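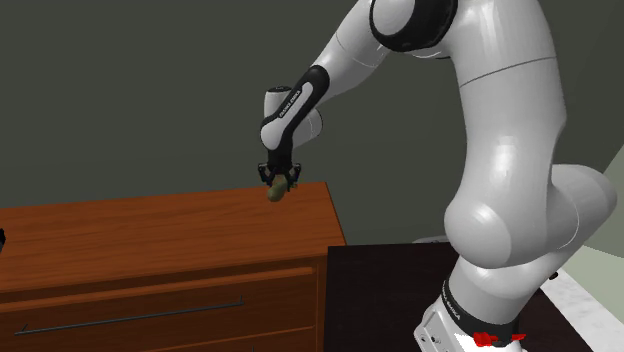 Minutes of the Wullcombe Desktop Users Group, regular meeting of August 7, 2019. The meeting was called to order at 7 p.m. with Harsh Katiyar presiding. The minutes of the previous meeting were approved with one correction: the program used to rename batches of files is Trumuteo, and it had been entered under its former name. Members then took up desktop backgrounds and icon legibility. It was noted that a background with a plain, dark grey-green wall across the upper left leaves file names readable on that side, while icons placed over a white robot arm or a reddish-brown cabinet are harder to pick out. Members who keep many items on the desktop were advised to set the icons to align on the left.

Backup software. The group continued its comparison of Nigam and Deteck. Nigam was found easier to schedule. Deteck restores single files with fewer steps — a point raised by several members — but its log is difficult to read. No recommendation was adopted. Both programs will remain on the meeting room computers until the next meeting.

Shared folders. The chair reported that the group's shared folder contains duplicate copies of the handouts. It was moved and seconded that older copies be placed in a single archive folder and that file names begin with the year. The motion carried, with 2 opposed.

Beginner session. Enrollment will be limited to 20. The session will cover saving, searching, and emptying the trash. A request to add printing was deferred.

Other business. A member asked whether the group would support older versions of the operating system. The chair will prepare a written answer.

The meeting was adjourned at 8 p.m.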